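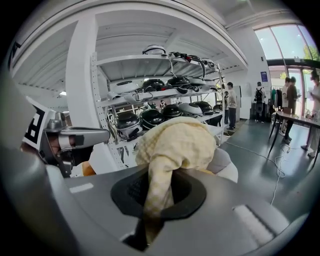 *A pale yellow checked cloth and a hand-held gripper, with headsets and the like shelved behind.*

# Can a machine do the chores yet? Common questions

These are the questions we get most often at Mendbridge open evenings. Answers are by Natnael Fikre and Rania Salem, last revised Monday, October 3, 2022.

**Can I buy a robot that does the housework?**

You can buy one that vacuums, and one that mows a lawn. Neither has hands. Nothing in the shops will clear a table, empty a washing machine and put the clothes away.

**Why is cloth so hard?**

A mug keeps its shape when you pick it up. A tea towel doesn't. It folds over itself, hides its own corners and can land in a different heap every time you drop it. The machine has to find an edge before it can do anything useful, and the edge is often underneath.

**Can any robot fold laundry?**

Some in laboratories can, slowly, and usually one kind of item at a time. In our own trials we worked only with small square cloths. We made 549 attempts and counted 179 as good enough to put in a drawer. Rania did the judging and she is fairly strict.

**What about shop-floor work?**

Further along, as long as the goods are stiff and arrive the same way round. Moving boxes from a belt to a pallet is ordinary work for a machine now. Hanging shirts, untangling leads or tidying a shelf that customers have been through is still done by people. Pledoreo asked us to look at restocking at their Tomivstead shop, and we told them to wait.

**Why do you use hand-held grippers?**

A person can do the job with the same sort of fingers a robot would have, and we record how they go about it. It is quicker than steering an arm from across the room. We have over 2000 recordings so far, mostly of kitchen and laundry jobs.

**Will it work in my house if it works in yours?**

Probably not straight away. A change of lighting or a different worktop can be enough to upset it. Żak, our test program, did well in one kitchen and badly in the next 4 we tried.

**When will it be ready?**

We don't give dates. Simple fetching and clearing will come before laundry — that much we would put in writing.

**Can I come and try the gripper?**

Yes, on open evenings. Children need an adult with them. Ask for Fadwa Belkadi at the door.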